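Week 9 notes: Who does what once the robot shows up

Sunday, December 21, 2025

Okay, so these are cleaned up from what I said in class, plus a couple of things I ran out of time for. If you missed the session, read this before the Gevis chapter and you'll be fine.

We started with Hokari, the parts supplier I've been visiting since July. They have 59 people on the floor, and the job I keep coming back to is the dullest one in the building: moving black plastic shells between bins and shelves so that the assembly tables never run short. When I first went, that was a person's whole shift. Now a two-armed robot does a share of it, and the people who used to do it are still there, doing something a bit different. That "something different" is what I want you to get good at seeing.

First point from the board: a job is a bundle of tasks. The robot took the carrying. It did not take the part where you notice that a shell has a bad rim, or the part where you walk over to the next table and ask if they really need that many. At Hokari those small extras were never written down anywhere, so when the carrying moved over, they fell on whoever was standing closest. Two of the workers I talked to liked this (more walking around, more say in things!). One hated it, and told me she used to be able to think her own thoughts all day and now she gets interrupted every few minutes. Please keep her in mind when you read the cheerful surveys.

Second point: pace. Before, the shelf got filled in bursts — a big push in the morning, a slow stretch after lunch. The robot is slower than a person at its best and much steadier than a person at the end of a shift. So the tables downstream lost their slow stretch too. Management counted 1327 shells moved in the trial period and was pleased with that. The workers talked about the lost breather. Both are real results and your paper should have room for both.

Third point: who gets to stop it. At Tedum, the other site we compared, only the shift lead could pause the machine, and people waited up to 30 minutes for her to come over. At Hokari anyone can. I think this one rule explains more of the difference in mood between the two places than pay does, but I can't prove it, and a few of you argued the other side pretty well on the day. Somebody asked whether it would hold up in a bigger plant, say 1000 people. I don't know. Kırmızıgül, the consulting group whose report is in your packet, thinks it wouldn't, but they only looked at sites with a union agreement already in place.

For next time: pick one job you've held yourself, list the tasks in it, and mark the ones you'd happily hand over. Then mark the ones your boss would hand over. Bring both lists on paper, one page is plenty, and expect to swap with a neighbor. We'll start from wherever the two lists disagree.

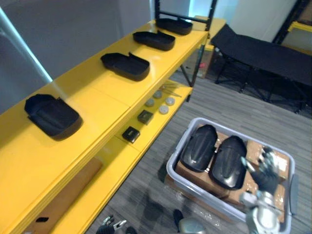
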